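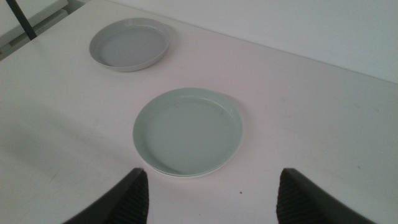
## Open day at Skulteo, August 21, 2019 - notes in posts

**1/** Spent the afternoon at the dish handling bench. One arm, parallel gripper, wrist camera, two shallow plates on a white table. Konrad Walczak ran the demo and took questions between cycles.

**2/** The fingers have fine horizontal ridges on the inner pads. I asked about rubber sleeves. Walczak said they tried them and went back to ribs - sleeves picked up glaze dust and had to be wiped every shift.

**3/** Matte green-gray plate, blue-gray plate, white tabletop, white wall. Low contrast everywhere. The detector works on the rim, mostly the shadow side. Under harder lighting it does better, which I'd have guessed the other way.

**4/** Grasp is on the rim, one finger inside and one outside. A low upturned rim leaves little to hold. Closing speed is set separately from approach speed. I wrote down both and can't read one of them.

**5/** Their training set for this task is 2,330 grasps. 451 of those are plates, the rest bowls and cups. Nikola Nowakowski wants 700 plates before they touch stacking.

**6/** Someone asked about wet dishes. Not supported yet. Same answer for glass.

**7/** Missed the Culard conveyor talk, it overlapped. If anyone has the slides, please send them.

**8/** Correction to 5: Nowakowski wrote to say the 700 includes saucers. Stacking tests are penciled in for next June.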